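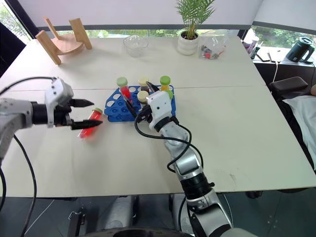 jillesow_lab
Budget question for a two-arm tube handling cell. We have quotes from Ferville and Imai and need one figure by the end of January. The arms are the easy part. What I can't price is everything round them: fingers, racks, cabling, spare time. Our trial layout uses an ordinary blue rack with round holes and two-finger grippers on both arms, and the right gripper cable hangs outside the arm in a loop that reaches the table. Ferville want extra for internal routing. Worth paying?

zolport
Not at quote stage. Clip the cable to the links and leave slack at the wrist. Put the money into fingers. Narrow black points like those will go between capped tubes, but they give you a small contact patch on a round tube. Budget for 6 pairs of shaped fingers.

So-ying Wei
Disagree on the cable. A loop lying on the table will catch a rack sooner or later, and you have tubes with red liquid in them. We costed one spill at half a day of cleaning. Internal routing paid for itself.

zolport
Half a day with what volume? We ran up to 100 tubes a shift with clipped cables and no snags.

So-ying Wei
30 a shift, mixed cap sizes. Volume isn't the point. It was the reach across the rack that did it.

mk_benches
Neither of you has mentioned the table. Two tables pushed together with a seam behind the rack will move relative to each other, and you will be re-teaching positions. Price a single rigid top with both arms bolted to it.

jillesow_lab
Fair. The top wasn't in either quote. Does Imai supply one?

mk_benches
They do, but lead time is longer than for the arms. Any local fabricator can drill a plate from the base drawing.

zolport
Agree on the plate. Still wouldn't pay for the routing.

jillesow_lab
Plate and fingers go in. Routing goes down as an option line, and I'll ask Ferville whether it can be retrofitted.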